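# Chapter 7: Counting the Jobs

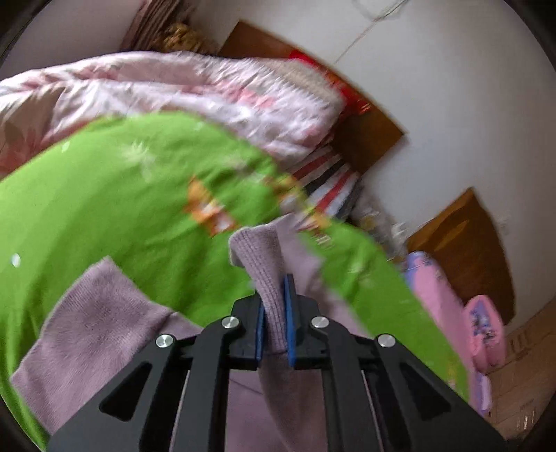

When a company says it will bring jobs to a town, the number usually arrives before anything else does. It is printed in the headline, repeated by the mayor, and carved into the local memory long before a foundation is poured. This chapter asks what that number means and why so many towns have been content not to ask. It deals with factories for the most part, and with public money given to people who build them. Take an ordinary garment, a lilac sweater with a ribbed edge, lying on a green bedspread. A town that wants to make such sweaters will be told how many workers the mill will employ. It will rarely be told how many of them will still be there in ten years, what they will be paid, or how many would have found work down the road anyway.

Economists have a dull name for the payments involved. They call them **location incentives**: tax breaks, free land, cheap loans, new roads, training grants, and sometimes plain cash, offered to a firm on the condition that it settles in one place and not another. The practice is old. The town of Gruswood, whose records we will use throughout this chapter, gave its first one in 1912, when the council handed a brickmaker a riverside lot and forgave his taxes. The brickmaker promised steady work for local men. The council minutes do not say how many, and no later entry checks.

## 7.1 The promise and the contract

Gruswood tried again in 2000, this time with Verix, a maker of plastic pipe fittings. By then the language had grown more careful, at least on the surface. The press release spoke of new jobs "over the life of the project." The contract, a separate document that few residents read, required Verix to employ 46 people at the end of its third year. It did not say full time. It did not say the jobs had to be new, and a good share of them were filled by moving people from the company's older shop in Paiva, a short drive away.

Was this a success? The state said so, and counted every job. Paiva, which lost the older shop, might have put it differently. From the point of view of the two towns taken together, most of the gain was a change of address.

You should get into the habit of reading the release and the contract side by side. Look for these words in particular:

- *up to*, which sets a ceiling and no floor
- *create or retain*, which lets a firm count workers it already had
- *supported*, which may include the waitress at the diner across the street
- *over time*, with no date attached

None of these words is a lie. A release can be true in every line and still leave a reader believing something false. We think that happens often enough to be worth a chapter.

## 7.2 The question of "but for"

The central claim behind any incentive is that the firm would not have come without it. This is known as the **but-for test**. Many programs require the company to sign a statement saying that it passes. Consider what that amounts to: the party receiving the money is asked whether the money was necessary.

Firms choose places for many reasons. They want workers who can do the job, a road that trucks can use, power that stays on, and customers within reach. Taxes matter too, but for most plants they are a small part of the yearly bill, well behind wages. A firm that has already settled on a site for these reasons has every cause to keep quiet about it and go on talking to a second town. Muneta played this part in the Verix case. Its officials flew to meetings, drew up an offer, and raised it twice. We have found no sign that Verix ever priced a building there.

Defenders of incentives reply that a town can't afford to be the only one that refuses. There is something to this. If every neighbor is bidding, sitting out looks like giving up, and an elected official who loses a plant will hear about it for years. But notice that this is an argument about politics. It explains why the offers get made - it does not show that they pay.

## 7.3 What it costs

A common yardstick is **cost per job**, the public money spent divided by the number of jobs. It is easy to work out and easy to bend. Use the promised jobs and the cost looks low. Use the jobs still there after the tax break ends and it may look very high. At Verix, 24 people were on the payroll when the break ran out, a little more than half the number in the contract.

The town could have asked for some of its money back. Such a rule is called a **clawback**, and the Verix contract had one. It applied only to the count at the end of year three, a test the company had met. We return to clawbacks in Section 7.6, after looking at how the forecasts were made in the first place and who was paid to make them.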